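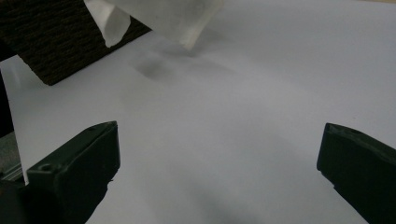 Zaldale Wrapping Table: paper, tissue and cloth

Version of 2 Jun 2020

What this is

A picture collection about the quiet end of packing: sheets laid flat, tissue being folded, thin cloth that lets the light through. If you have ever tried to tell one white thing from another white thing on top of it, you know why we got so excited about this! There are 1,427 pictures in the set, gathered over 19 sessions that started in March.

What's in the pictures

Mostly pale materials. Big smooth sheets of paper or board, often filling most of the view, with soft light that can turn them slightly blue-gray. Some have a curled edge standing up bright against the rest. Thin, see-through pieces come and go near the borders (fabric or tissue, and we don't always know which, so the label is simply "thin white"). Darker, rough-textured things turn up in the corners now and then, and they are great for checking exposure.

Folders

flat/ sheets with lots of open surface
curl/ lifted or rolled edges
thin/ tissue and light cloth
mixed/ two or more of the above, our favorite folder by far

A picture lives in one folder only. The labels are in labels.csv, one row per picture, with the Mekby material codes in the second column.

Known problems

Paper and board are easy to mix up when no edge is showing. We merged them into "sheet" after going back and forth on 72 pictures. White balance was left alone, so please don't read the cool tint as the color of the paper. The Vaněk script for finding edges misses very soft curls. A fix would be wonderful.

Plans

We want to reach 2,000 pictures, with more crumpled tissue and some brown wrapping paper. The Fandham folding notes will go into docs/ once they're typed up.

Corrections to labels are very welcome, even single ones. Put the picture number in the subject line.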